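Equipment Planning Forum > Budgets and Purchasing

Hand-held gripper sets: how many to budget for?

ssarmiento
12 February 2023
Our department must submit its equipment plan for garment handling work. The Wadel quotation lists hand-held grippers at 482 each. Please advise whether a spare unit should be included.
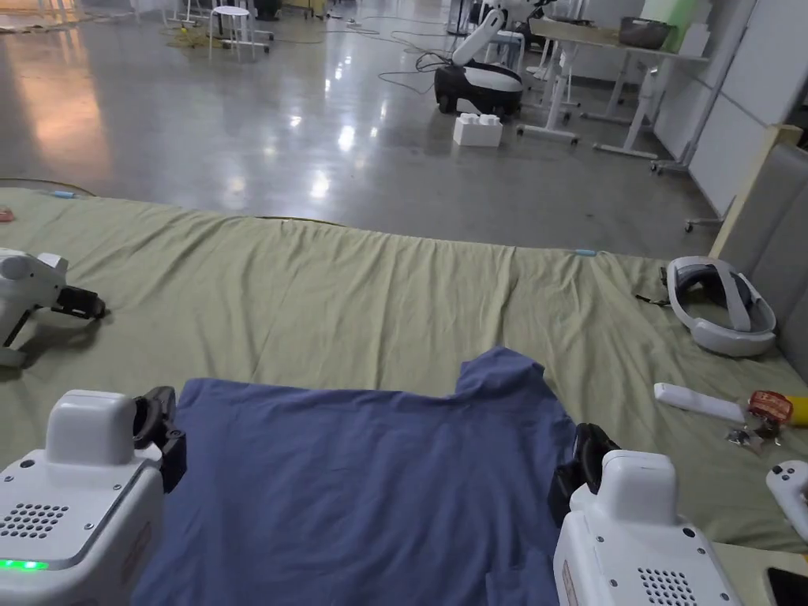

Our present allocation covers one station, and the request would extend it to a second. Each operator works with a pair. A third gripper is kept on the sheet beside the shirt, together with the headset, and I would prefer to budget on that basis.

husport_admin
I must disagree. A spare at every station is excessive. We hold 2 for the whole site, and no work has been delayed since December.

fleletti
Our experience differs. Repairs were slow, and the station stood idle – the spare would have cost less. I would also reserve 100 per station for cables and straps. 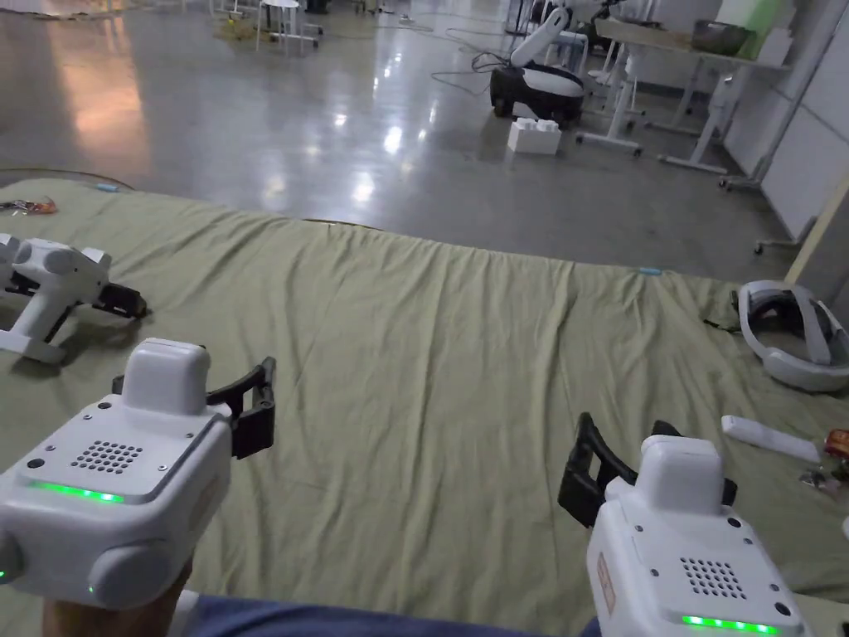 That reserve should be a separate line, as reviewers tend to reduce combined figures.

husport_admin
A separate line is acceptable. I maintain my objection to the spares.

ssarmiento
Thank you both. I will request one spare per station and cap accessories at 1000 overall.

Saturnino Sarmiento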